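Nullstead Open Floor: Teaching by Hand, Teaching by Joystick

Gallery | Words by Dilani Sivakumar

I went to the Nullstead open floor on a Sunday in May with low expectations, and I would like it on record that they were met in some places and beaten in others. The subject was demonstration: a person does a job through the robot, the robot's movements get stored, and a program is trained on the stored movements until it can supposedly do the job alone. The talk calls this "teaching." I kept wanting to ask who had learned what.

The people who run these sessions prefer two-armed setups and soft, annoying objects. Fair enough. A rigid block sits still and has the same shape every time you look at it. A candy bag folds, slides under its neighbor and throws light back at the cameras. If you want to convince me that showing a machine a task works better than writing out the steps, that is a decent place to start.

The sales material is another matter. The handout from Vustness, who supply the training software, says an operator can be "productive in minutes." Kuldeep Tiwari, who was operating for most of the morning, put it at 10 hours before his demonstrations were worth keeping. He had recorded 780 of them on one sorting job, and 283 were thrown out later for hesitating, dropping things or going back for a second try. I asked whether the hesitations might be useful, given that people hesitate for reasons. He said there was an argument going on about that and he wasn't going to settle it before lunch.

There were two ways of showing the task on offer. In the first you take hold of the arm and push it where it should go. It feels natural for a short while and then your shoulders start to complain, and your own body keeps getting between the cameras and the work. In the second you steer from a distance with a pair of hand controllers. Your body is out of the way, but so is your sense of touch. I tried the second and crushed nothing, though I also picked up very little. Squeezing a thing you can't feel is a strange business, and I suspect the stored record of my attempt teaches mainly caution.

What I could not get from anyone was a straight answer on how well the trained program copes when the job changes. Move the bins a hand's width. Swap the bags for a different brand. Plesano showed a chart with a very fine line going up, and the line covered the same bags and the same bins. Sabina Gamage from their team said the harder tests were coming. They have been coming since the last open floor I attended, and I wrote that down then too.

Still, I stayed longer than I had planned. The patience of the work is real, whatever you think of the claims. Somebody sets out the table, somebody runs the arms, somebody checks the recording, and they do it again. 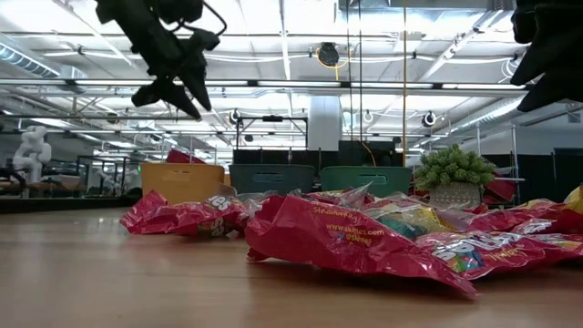

Crumpled Skittles bags, the Strawberry one nearest, with the grippers overhead. Shiny wrinkled film is a fair test of anybody's grasping.
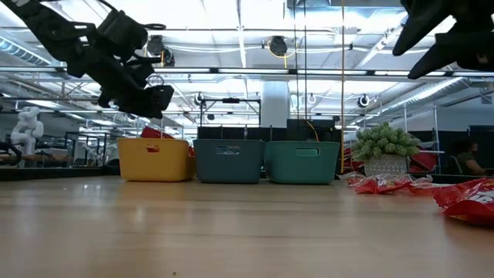

The three bins from across the table, arms at both upper corners. A row of bins is easy to explain to a visitor, and I'd like to see the same routine with the row shuffled.

Comments (1)

Tariq Siddiqui
You're too hard on the discard rate. We ran a remote-control setup for 6 weeks on cable routing and threw out more than half, and the policy we trained on what was left did better than the one trained on everything. Where I do agree is on moving things. Ours fell apart as soon as we raised the table, and we only found out when a colleague borrowed the room and put it back wrong. Did Plesano say whether their chart was from one operator or several? Ours looked wonderful too while I was the only one driving.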